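The slow return of the street-corner juice bar

Tramgate at half past seven on a winter morning smells of diesel, wet wool and, if you stand at the right end of it, orange peel. Follow the peel and you get to Kassab, a shopfront barely wider than its own door, where Ayman Semaan has already been on his feet since five and is feeding halved fruit into a hand press with the steady rhythm of someone winding a clock.

I have been drinking my way around the city's juice counters since December (a lovely assignment, though hard on the teeth) and I keep coming back to this one. There's no menu to speak of. You get orange, or orange with carrot, or whatever Semaan thinks you look as if you need. I was given blood orange with a pinch of salt on my first visit and I've been making it at home ever since, not nearly as well.

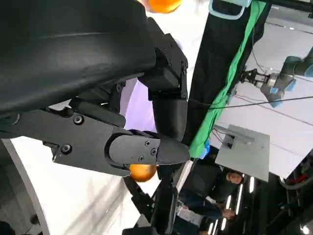
Semaan learned the work from his uncle, Wissam Jaber, who opened the shop when most of Tramgate was hardware and cheap shoes. Jaber is retired now but comes in most mornings to sit on the stool by the till and argue about fruit. He has strong views on the subject. A heavy orange is a good orange, he told me, and a pretty one is usually lying to you. He pressed two into my hands, one large and glossy, the other small and rather scruffy, and asked me to choose. I chose the scruffy one and was allowed to stay.

What struck me, talking to people in the trade, is how much of the skill goes on before anything is squeezed. Beat Kälin buys for Kassab and a few other counters, and he spends the small hours at the wholesale market with a penknife and a pocketful of paper napkins, cutting and tasting. He wants thin skin, he wants weight, and he wants the kind of sharpness that makes the back of your jaw tighten up. Navels are for eating, he says, as their juice can turn bitter if it's left to stand. For the press he'd have a late Valencia over almost anything, but you can't get those at their best in the cold months, so winter is a matter of mixing. A sweet one, a sour one, a few blood oranges when the price is kind.

I went with him once. It was dark and bitterly cold, and I ate so many slices before sunrise that I couldn't face breakfast, and I would do it again tomorrow! There is a whole language of nods and shrugs down there, and Kälin speaks it beautifully. At one stall he tasted, said nothing, and walked off. At the next he tasted, said nothing, and bought 11 crates. I still couldn't tell you what the difference was.

Across the river things are done another way. Polero has proper tables, a long counter and a cook, Abelardo Cisternas, who came to juice from pastry and treats it with the same fuss. He zests every orange before he presses it. The zest goes into sugar, the sugar goes into buns, and the buns sell out before ten. The spent halves are candied or dried, and he showed me a jar of orange vinegar he'd been nursing for three months which was so good on a plain cabbage salad that I asked for the bottle.
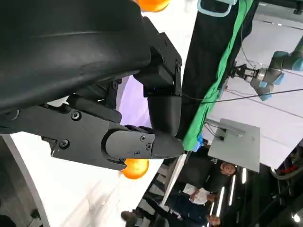
Cisternas is also the person who talked me out of my own squeezing habits. I had been pressing as hard as I could, twisting every last drop out of each half and feeling thrifty about it. Stop earlier, he said. The last spoonful comes out of the pith and tastes like it. He also rolls the fruit under his palm first, and never puts it in the fridge beforehand, because a cold orange gives less. Try it side by side one morning. I did, and my glass was fuller and sweeter, from the same bag of fruit.

Not everybody is open at dawn. Liner, the newest of the bunch, starts at four in the afternoon and runs until late, which sounded mad to me until I went. Troels Þrastardóttir, who runs it, had noticed how many people wanted somewhere to sit in the evening without a pint in front of them. The drinks are long and cold and a little bitter: orange with black tea, orange with tonic and bay leaf, grapefruit with a spoonful of something smoky that stays a house secret. On the night I visited there was a birthday at one table and a chess game at another, and I stayed two hours longer than I'd planned.

Back at Kassab the following morning, I told Jaber all about the bay leaf. He thought it over for a while, looked across at his nephew, and said that in his day people put ice in it and were glad. Semaan was already reaching for the shelf where they keep the herbs.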